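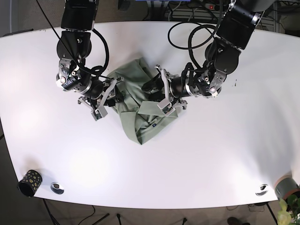 *The green one on the folding table, bunched in a heap.*

## Creases set in after washing, and a fold that won't stay square

**Gimberg**

I have a sage-green garment that comes out of every wash badly crumpled. I work on a large white table with rounded edges. The top is smooth and the fabric slides on it, so when I square up one side the other side shifts. I end up with a fold that is off by an inch or more and creases running diagonally under it.

The fabric content tag was unreadable when I got it. Drying is on medium, and the load usually sits in the drum until I get home at 6 p.m. I have tried folding it in half lengthwise and in thirds. Both come out crooked.

Two things I would like to know. Is there a starting grip that gets the fabric flat before the first fold? And can I take the creases out without an iron? I would like to avoid buying a board for this.

---

**Piser**

Take it out of the dryer sooner. Mine sat overnight for years and looked the same. A spray bottle works too.

---

**Rurnero**

Flatten first, fold second. Most crooked folds start with fabric that was still bunched when the first edge went over.

1. Find two matching points, such as the shoulder seams or the ends of the hem. Avoid gripping wherever the cloth happens to stick up.
2. Hold one point in each hand at the same height and pull outward until the edge between them is straight. Light tension is enough. Knits will stretch if you pull hard, and the edge goes wavy.
3. Lift, shake once, and lower the far edge onto the table first. Draw the rest toward you as it comes down.
4. Smooth from the center out with a flat palm.
5. Fold to a line. I use a strip of cardboard 13 inches long as a guide and fold both sides over it, then slide it out.

For the sliding, put a cotton bath towel under the work. It grips well enough that one side stays put while you handle the other.

For the creases, mist the garment lightly, smooth it by hand, and leave it flat for roughly 200 minutes. That handles cotton jersey. Woven cotton or linen will need steam. With the tag unreadable, test a small area inside the hem first, and keep the heat low until you know how it reacts.

---

**Giáp**

Agree with the towel. I would change step 5. If it has sleeves, lay them straight down the back before folding the sides, or there will be a lump at the shoulder and the stack will lean.

Also check the load size. A packed drum creases everything regardless of how you fold it afterward. I took two towels out of my usual load and stopped needing the spray bottle for shirts.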